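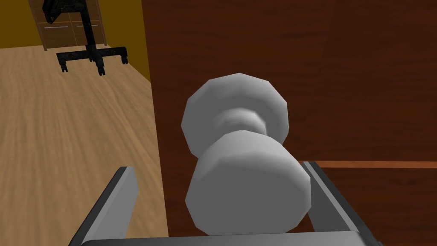

Stella is a homemade household robot, developed in a garage in Indcombe and later in the shared workshop on Mackay Street, with the long-term aim of opening a door. Its builders originally listed the aim as "general domestic assistance," a phrase that survives on the lid of the parts box. Most of its working life has been spent in simulation, in a furnished room called Fillow, where the door is dark wood and the knob is a plain gray thing with a wide base plate, a short neck and a rounded grip full of flat facets. The facets have been a subject of debate. A finger pad can be placed on either side of the grip, but lining the two up evenly is another matter, and one pad tends to arrive much closer than the other. Real knobs are smoother. The builders regard this as an argument for the simulator or against it, depending on the week.

History

Work began in September, when the garage was cleared for the purpose and then filled again with other things. The first arm was assembled from secondhand servos and could lift its own gripper for short periods. It was retired after pulling its mounting board off the bench. The second arm is the present one, and came with a manual covering a different arm.

The move to the shared workshop followed a disagreement over where a car should be kept. Members there get a bench, a locker and use of the drill press on Tuesday evenings. Stella occupies the bench by the back wall and has gradually acquired the locker next to its own, an expansion that the workshop rules neither allow nor forbid. Total spending on parts was put at $359 in the project log, a figure which leaves out anything bought twice.

Simulation

Fillow was written after the second gripper motor burned out during an attempt on the workshop restroom door. Simulated motors do not smell, and the room can be reset without anybody having to find the screws. The furniture came from free model collections of varying ambition, and very little of it was made to go with anything else. Collision shapes were added by hand to the pieces the robot kept passing through. 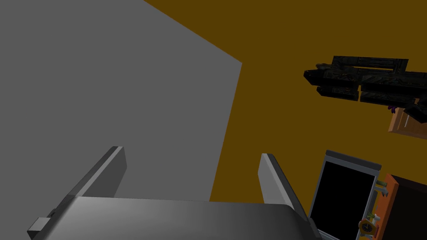

The physics runs slower than real time on the laptop assigned to it, so a single attempt at the door can outlast a cup of coffee. Early versions also had a fault in the gravity setting, entered in the wrong units, under which anything let go by the gripper drifted off toward the ceiling. Several runs from that period were logged as successful because nothing had been dropped.

A run counts as complete when the latch clears and the door has moved 5 degrees. The threshold was once higher. It was lowered after a long evening, and the change is recorded in the log as "calibration."

Hardware

The physical robot consists of a wheeled base, a body shell and the surviving arm, which ends in a gripper with 2 fingers. The shell was formed from sheet plastic over a mold that had previously been a drawer. Power comes from a tool battery, borrowed from the workshop drill, and the two machines are therefore seldom seen working at once. The emergency stop is a large button mounted on the back, where it can be reached by anyone willing to walk behind the robot during an emergency.
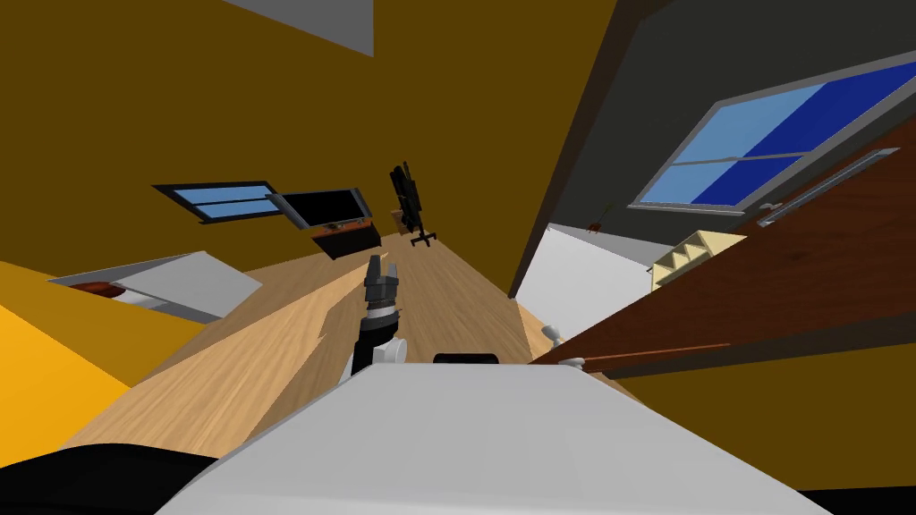
Arm motion is planned on the laptop and sent over in short segments. The planner was tuned for a tidy workspace and has a strong preference for open space, which it finds above the floor. Left to choose its own pose, it will send the arm up over the wood planks with the gripper empty and the fingers pointed away from the body, well clear of the windows, the shelf unit and the small potted plant. The builders call this the waiting pose. It was never programmed as such, and attempts to remove it have produced a slightly different waiting pose.

Results

In Fillow, Stella has completed the door task in over 4 hours of continuous running, a total that includes the runs in which it did not. On the workshop door it has turned the knob and held it there. Pulling remains under development. The restroom door has since been fitted with a lever handle, at the request of other members, and is no longer used for testing.

A planned second task, loading a dishwasher, appears in the log under the heading "next" and has been carried forward on every page since.

See also

Mackay Street workshop; Fillow (simulated room); Indcombe garage, contents of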